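Meirion Bellis
@meirionbellis

Week two of teaching a robot arm to move boxes by driving it around myself. I have a degree. My mother asks what I do and I say "logistics."

The target is 1,000 demos. Roksolana has already done 500 and her wrist movements are lovely. Mine look like somebody parking a trailer.

The problem with teaching by hand is that it copies everything. I hesitate before every grasp, so now the policy hesitates before every grasp. Ustyna calls it "the Bellis pause" and has put it in the Jurneten docs.

We tried kinesthetic first – you grab the arm and shove it through the motion. Fine for ten minutes. Then your shoulder files a complaint. Back to the leader arm.

Yevhen's rule: if you fumble, keep the recovery, toss the run only if you gave up. I have given up a lot – it's a small folder, he says, kindly.

Wrist view, white boxes, tags on, me going too fast again.
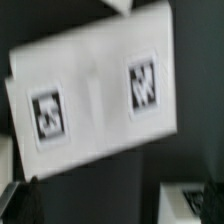 Do you need an expert to record the demos?
Anyone patient can do it after an afternoon of practice, as long as they do the task the same way each time.

Melaniia wants 3,000 by December. I've asked for a better chair.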